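Skultine Quilted Mattress Pad, Full Size
Product review, Household Textiles Section

The Skultine pad was assessed over 17 weeks of regular use on a standard full mattress. The elastic skirt held at all four corners, and the quilting kept its shape after repeated machine washing at the warm setting. Drying required about 50 minutes on low heat.

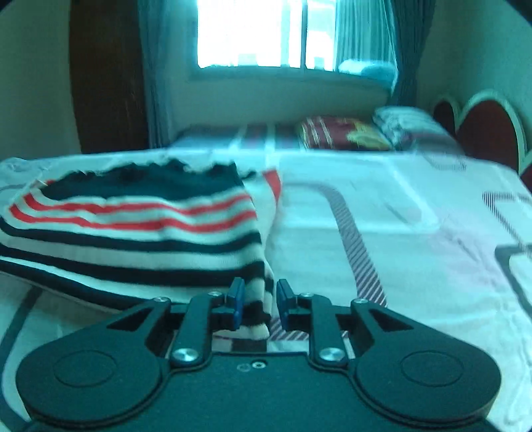
Photo: Coralie Rewi

Two shortcomings were recorded. The care label is stitched to the upper surface, where it can be felt through a thin sheet, and the top layer pilled slightly near the foot. At $108, the pad costs $38 more than the comparable Rotanden model, which has a shallower skirt.

The pad is recommended for mattresses of greater depth. Owners of thinner mattresses may find the Rotanden sufficient.

Reviewed by Noeline Goodwin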